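Published 2018-05-05 in Lab Notes, the Rinasside newsletter

Kitchen bench back in use after gripper fault

The toy kitchen bench at Perholm is running again after a fault in the arm's release step stopped work there in February. Anyone who has bench time booked should read this item before starting, as two of the startup steps have changed.
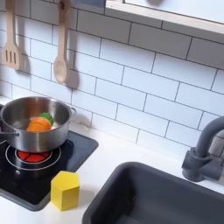
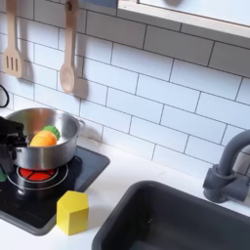 The carrot and pot task at the kitchen bench. The gripper is at the pot in the second picture.

The fault showed up during a long set of pot runs. The task is a simple one: the arm brings the toy carrot to the pot, lets go and backs away. Out of 333 runs in the set, 8 ended with the arm pulling back before the fingers had fully opened. In most of those the pot was dragged a short way across the stovetop. In one it went over the front of the counter and landed on the floor. No one was hurt, and the pot has a small dent.

We first blamed the fingers. They were taken off, cleaned and put back, and the fault came up again the same afternoon. The logs then pointed to the controller. Dreno, our motion software, was sending the retreat command on a timer and did not wait for the open signal from the gripper. When the gripper was slow, the arm left anyway. The timer had been put in for an older gripper that had no open signal, and it stayed in the settings when the hardware was changed.

The Wijesinghe group found the same setting on their own bench and turned it off before it caused trouble.

Dreno now holds the arm still until the open signal arrives. If there is no signal, the run stops and the arm stays where it is. A force limit has also been added to the retreat move. We repeated the task 189 times with the new settings and had no dragged pots. Two runs stopped while waiting for the signal, and both were cleared by hand.

For people using the bench:

Load the new settings file before you home the arm. The old file is still on the bench computer and will be removed next week.

Run the open and close check with nothing in the fingers.

If a run stops at the pot, press the emergency stop before reaching in. An arm that is waiting for a signal is still powered.

Write down every stopped run in the bench log, including the ones that clear on the first try.

The second bench still has the old settings and stays closed until it has been through the same tests.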